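Droltwood House - room safety checklist, upper floor
Date: May 14, 2018
Checked by: Dušan Mujić
Room: 7

1. Door closes fully and opens without a key from inside
OK.

2. Smoke alarm sounds on test
OK. Battery changed in April.

3. Window restrictor fitted
Loose. One screw needs replacing - reported to Eun-seong Ok.

4. Floor clear between bed and door
OK after the shoes were moved under the chair.

5. Bedside lamp and lead
OK. Lead runs behind the cabinet.

6. Extension leads
One in use, not overloaded. Should be fixed to the skirting.

7. Bed and bedding
Frame steady, striped sheet on. Small things had been put on the bed for sorting, most of them on the gold-coloured tray. Fine while sorting is going on, but the tray goes back on the shelf before the bed is slept in.
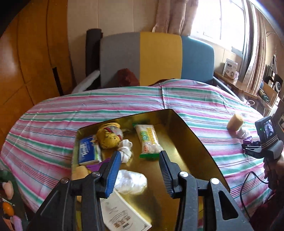
8. Plastic bags
Not OK. Loose bags are to be kept off beds in all rooms. Put them in the drawer by the sink or throw them away.

9. Food kept in the room
Sealed packets only, and in the lidded box. Check dates at the next visit.

10. Sponges and cleaning things
To be kept apart from food. Shelf 2 of the cupboard is free for this.

11. Radiator
Warm, not hot to touch. Nothing hung on it.

12. Hot tap
OK.

Actions
Window screw - Eun-seong Ok, within 7 days.
Extension lead clips - order with the next Vostik delivery, pack of 16.
Bags and food - resident told, check again next visit.

Rooms 8 to 18 still to be done. Room 16 is locked, key with the office.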